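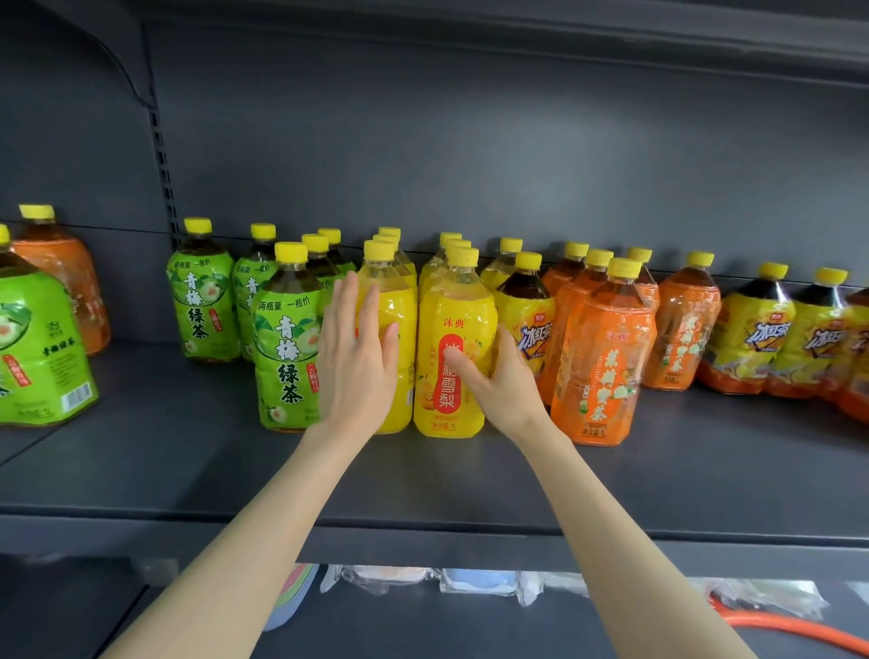
Once a warehouse or a store puts in robots, what is left for people to do by hand?
Mostly the last few feet. Machines bring cases to the right spot and keep count of them, and people open the cases, fill the shelves, face the product and catch whatever is wrong. At the place I went to see, nearly everyone still handles product during a shift, they just walk a lot less.

Notes from the Cemley visit, 7/9/23. Typed up on the bus back so excuse the state of it.

Cemley runs a distribution hall with a practice store attached. Household stuff, drinks, snacks, plastic goods, all going out to small shops. Signed in, got the orange vest and a visitor badge that wouldn't stay clipped. Group of 13. Two people had come from another wholesaler and asked all the good questions, I mostly wrote down the answers.

Started at receiving. Loud. Pallets come off the trucks with a regular forklift and a regular driver, no change there. Then each pallet goes through a scan gate and onto the Polov carts, low flat things that drive themselves under a rack, lift it and go. They stop if you step over the yellow line. One of our group tested this, got told off.

Used to be the pickers walked to the racks. Now the racks come to the pickers. 1,298 storage spots in the cart area according to the board on the wall, and a picker stands at one station and a screen says take two of this, one of that. The woman at station four said her knees are better and her shoulders are worse. Same eight feet of floor all day. They rotate every two hours now, that was the workers' idea and it took a while to get it. Before that it was full shifts at one station, she said people hated it.

Asked about jobs. Straight answer from the shift lead, which I apreciated: 100 people on the floor before the carts, nobody let go, but people who left weren't all replaced. Night shift is a lot smaller. Some moved over to the store side, some got trained to clear cart faults. Fault people get paid a little more. Pickers don't, and that's clearly a sore spot. Also the screens show your pick rate. Everybody can see everybody's. Management says it isn't used for discipline. The pickers I talked to at the coffee machine did not sound so sure.

Then through the plastic curtain to the practice store. Much quieter. Jilletti makes the ordering software they use in here, and it does the part the stockers used to do with a clipboard on a Monday-morning kind of mood: works out what's low, builds the order, sends the cases over already sorted by aisle. So you get one cage per aisle and you go down it in order. No more digging for the one case of iced tea at the bottom.

Putting the bottles out is still hands. One-liter drinks side by side, green plum tea next to pear drink, then iced tea, then jasmine, labels to the front, straighten, push back, next. Aoun has been in twice to talk about a shelf filling machine. Quoted speed was 1,000 bottles a shift. Stocker next to me laughed, said fine, and who turns the labels around. Fair point. Soft bottles, tight rows, a lip on the shelf front you have to lift over. And labels that face whichever way they feel like.

What the stockers miss: deciding. They used to choose what went in the order and they knew thier regulars. Now they can override the software but have to type in a reason, so mostly they don't bother. One guy overrides anyway, every hot week, extra cold tea. Says he's been right so far.

What they don't miss: the count. Not one person wanted the count back.

Lunch was decent, rice and something with eggplant. Ran out of time for the returns area, which I'd really wanted to see, that's where the carts supposedly get stuck the most. They're doing another visit day in November, sign up at the front desk, closed shoes or they won't let you past the gate. Bring earplugs too, the ones they hand out are useless.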